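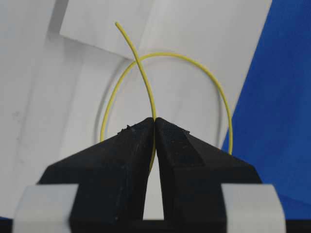 Fio amarelo fino, de secção redonda.

Oficina e ferramentas | Entrevistas

Abdul-Rahman Kyei ensina montagem elétrica de pequena escala na Wurkden, em Trindade, e começa o curso pelo fio. Antes de ligar qualquer coisa, os alunos passam a primeira manhã a cortar, descarnar e dobrar. «O condutor fino perdoa pouco», diz. «Se a lâmina do alicate entra no cobre, fica ali um entalhe, e é nesse ponto que ele parte ao fim de uns meses de vibração.»

A regra da casa é descarnar só o comprimento que o borne pede e conferir contra o próprio borne, sem régua. Kyei não aceita cobre à vista fora do aperto. Também não aceita fio esticado entre dois pontos: pede uma folga em curva larga, suficiente para refazer a ponta uma vez. «Quem corta à justa acaba a emendar. Uma emenda dentro de uma caixa pequena é um problema que se guarda para outra pessoa.»

Quanto às cores, segue a tabela que vem com o caderno Hulis, adotado em agosto. O amarelo fica para sinal, nunca para alimentação. Perguntámos se a convenção é universal. «Não é. Cada oficina tem a sua. O que exijo é que esteja escrita e colada na tampa.»
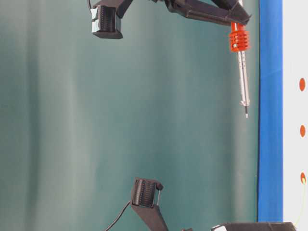 Gleice Guerra
Redatora, secção de oficina

A segunda parte da conversa foi sobre chaves de fendas. O inventário da Wurkden tem 86, das quais 56 estão em uso corrente e as restantes aguardam retificação da ponta ou abate. Kyei prefere cabos com anéis salientes, como o laranja-avermelhado da fotografia, aos cabos lisos. «Com os dedos secos, a diferença é pequena. Com um resto de massa lubrificante, o liso roda na mão e o binário perde-se.»

A haste deve entrar na vertical do parafuso. Kyei insiste no alinhamento mais do que na força – uma inclinação ligeira basta para a ponta subir no rasgo e comer a aresta. Para bornes pequenos, manda apoiar primeiro, rodar para trás até sentir a rosca assentar e só então apertar. Depois puxa-se o fio, com firmeza, uma única vez. Se se mexer, desfaz-se a ligação e corta-se a ponta antes de repetir.

O registo de defeitos, a que a oficina chama Flarumness por herança de um programa antigo, soma 658 entradas. A maioria, segundo Kyei, é de aperto: borne frouxo, rasgo moído, isolamento trilhado debaixo do parafuso. «O isolamento trilhado é o pior de encontrar. Por fora parece bem preso e não passa corrente.»

Os alunos novos recebem uma folha de registo e três pontas de fio para treinar. A folha volta assinada no fim da semana.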